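Cable day, again

So the yellow cable finally gave up. I'd been ignoring it for weeks, because every time the arm faulted I'd just jog it back, clear the message and carry on (please don't do this). Then we hit 142 faults in one log file and I figured it was time to get the wrenches out.

For anyone new around here, I look after one picking cell at the Petirbridge shop. One arm, one bin, me. The gripper came from Myklebust and the cable came from Eteletti, and the two of them have never really gotten along in my opinion. The old run was tied down tight at the wrist, and after 1,238 hours it had cracked right where it bent over the last joint. You could feel the crunch when you squeezed it!

Getting the old one out took most of the morning. I cut every tie, labeled both ends with masking tape, and then of course the tape fell off one of them. New rule: write on the connector. 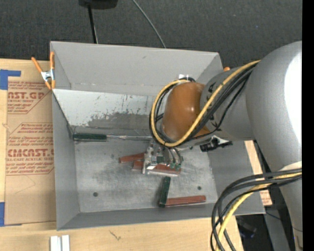 Slack was what I got wrong last time, so I went overboard with it on purpose. My first try was 85 mm longer than the old run, and it still pulled when I rolled the wrist all the way over. Now the yellow cable goes around the side of the orange-brown cover in a big wide loop, with the black ones following along the same way, and I can turn the last joint to both limits by hand without anything going stiff. It looks sloppy, I know. My plan is to leave it loose for a few shifts and only then decide where the ties go.

After that I re-taught the pick height, which I always do once the gripper has been off. I go down at 51 percent speed with a thumb on the stop button, and I creep the last bit. Boring, but I've bent a finger before and the replacement took until August to show up.

Still on the list: grease the base joint, find my good 4 mm hex key, and order a spare cable before Rostosgate closes the parts account for the quarter. If you've got a tie brand that doesn't chew through the jacket, leave me a comment.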